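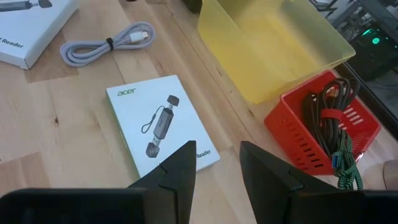
September 19, 2018

Sorting bench, desk tidy job. Goal for the week is the same as it was on the whiteboard: clear a table of small electronics bits into the right bins without a person stepping in. Boxes in yellow, cables in red.

Boxes first. The Acer card reader boxes are the easy class and I'd like to keep it that way. White on pale wood worried me, but the green logo and the printing give the detector enough to hold on to. Had it approach along the short side, fingers open to nearly 80 mm, then close slowly. If it closes at the default speed the cardboard dents and the box pops up at one end. Speed is now down to 16 mm/s for the last bit. Slow, but fine for now.

Angle matters more than I had allowed for. With the box lying diagonally the wrist has to turn before it comes down, and from that pose one fingertip hides a corner of the box from the wrist view. The planner then thinks the box is shorter than it is and grabs off centre. Thắng Quan suggests fixing the size estimate from the higher view and not updating it on the way down. Will try that before touching anything else.

Cables. A coil with a strap on it can be treated as an object. Grab at the strap, lift, done. A coil whose end has wandered off is another matter. The green and white braided one is the worst of the lot. It hangs over the edge of the red basket and the software can't decide if it is in or out. Strictly it's both. I've added a third label, "hanging", and for now that just calls a person over.

See-through yellow bin: depth readings go strange on the walls and you can see the table through it. Told the planner where the bin is by hand. That is cheating and should be written up as cheating. Taping the rim would help, but people at home aren't going to tape their bins.

Komel asked for a plain answer on whether this could tidy somebody's desk. My answer today is no. It could put boxes away on a desk where the bins never move and every cable is already strapped. A kid could do the whole table while talking about something else. Shop-floor kitting is closer, as you get to choose the bins there.

To do:
- lock the box size from the high view, rerun
- try a solid-colour bin against the yellow one
- ask Javanon about softer fingertip pads
- 574 grasp logs still unlabelled, split them with Thắng
- revisit "hanging" in November, once the pull test is written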